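I own a gray bin. It used to be for one thing. I no longer remember the thing.

Current residents include a fork, a small orange ball and a light green cloth in a heap, plus a crumpled wrapper I have feelings about.

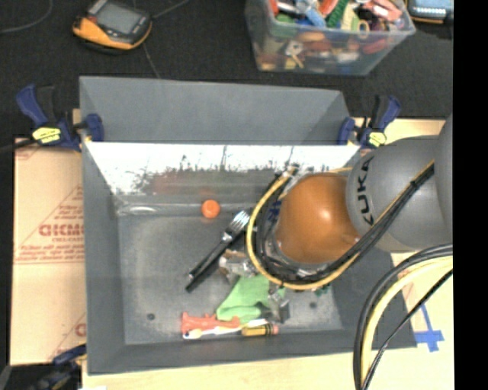
Drunero Dan replied that every home has one of these and the only real question is whether yours has a lid, because a lid means you've given up. Mine has no lid. I am choosing to take that as a compliment.

Anyway. Tonight is the night. I have a trash bag, a mug of coffee and a podcast I don't like, so I won't get attached.

Rule one, borrowed from a decluttering app called Statell: pick up each item and say out loud where it lives. I tried this with the fork. The fork lives in the kitchen drawer. The fork knows this. I know this. It has been in the bin since September.

It's a perfectly good fork, too. Black handle. I've been eating takeout noodles with the wrong fork for months and blaming the noodles.

Statell just sent me a notification that says "Great start!" I have moved one fork.

The ball is harder. I don't have a pet. I don't play anything that uses a ball that size. I bounced it once on the kitchen floor to see if it would jog my memory and it went under the stove.

Got it back. It took 17 minutes and a broom handle. I also got back two bottle caps and a grape that had moved on to the next stage of its life.

So now the bin has a ball in it again, and I have a clean strip of floor under the stove that makes the rest of the floor look bad.

The cloth is going in the wash. This is the only decision I've made tonight with any confidence. It might be a dish towel, it might have been sold to me as a "multi-surface companion." Either way, hot cycle.

Somebody asked about the wrapper. The wrapper is trash. It was trash when I put it in there. I walked past a trash can to do it - I can see the trash can from here - and I'd like that kept between us.

There's a coral-red toy down at the front as well. I texted my sister to ask if it belongs to one of her kids. She wrote back "probably, keep it," which is how I got half the things in this apartment.

Break. It's 9:40 p.m. and I've been looking at bins online. Holtus makes one with dividers for $60. The dividers would not help. I would have a fork section.

There's also a Bensaid "entryway system" for $155 that comes with 2 hooks and a tray. I don't have an entryway. I have a door and then I have the couch.

Did not buy anything. Please clap.

Final tally for the evening: fork to drawer, cloth to laundry, wrapper to trash. Toy on the shelf by the door so my sister can forget it again in person.

The ball is back in the bin. I tried it on the shelf and it rolled off, and I am not getting the broom out twice.

Bin is going back on top of the fridge. Will report if anything else moves in.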